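Mar 1, 2018
Rosario Pace

I want to write a few posts about learning to swim at 52. My daughter says nobody will read it. We will see.

I grew up in a village near Sturnadel, in the hills. We had one river and it was for the goats. When I moved here my neighbours were surprised that a grown man could not swim, and I was surprised that they were surprised.

In September I finally went to the pool at Saston. The adult beginner class had four people in it. I had imagined I would be the oldest and I was the second oldest, so already a good start.

For the first two lessons we only put the face in the water and breathed out. I did not like it. The water goes in the ears and it stays in the ears until dinner.

The teacher told us that floating is mostly a matter of the neck. If you lift the head to look at your feet, your feet go down. I looked at my feet very many times.

My first whole length was in the slow lane, with one rest holding the rope. 25 metres. I sat on the side afterwards and my legs were shaking -- and I was very pleased with myself.

Now I go in the mornings before work. A pass for the winter cost me 200 dollars, and that included the locker. I think it is a fair price, but bring your own padlock, the ones at the counter are bad.

What helped me most was counting my breaths. I breathe every second stroke, always to the right. I know I should learn the left also. The left is for next year.
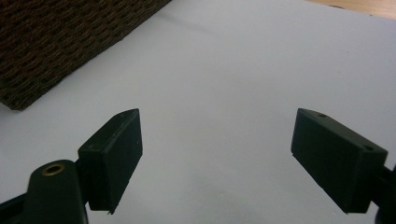 Lemlem Alemayehu replied that she also began as an adult, and that I should practise the left side now, before the right becomes a habit. She did it holding a kickboard, a little every visit, and it took her the whole winter.

So, the left side is for this year. I will borrow a kickboard tomorrow and write again when I can do one length with it.

More from Rosario Pace
Which bus goes to the Saston pool
My mother's bean soup, corrected
Cold mornings and an old bicycle

Last updated Mar 2018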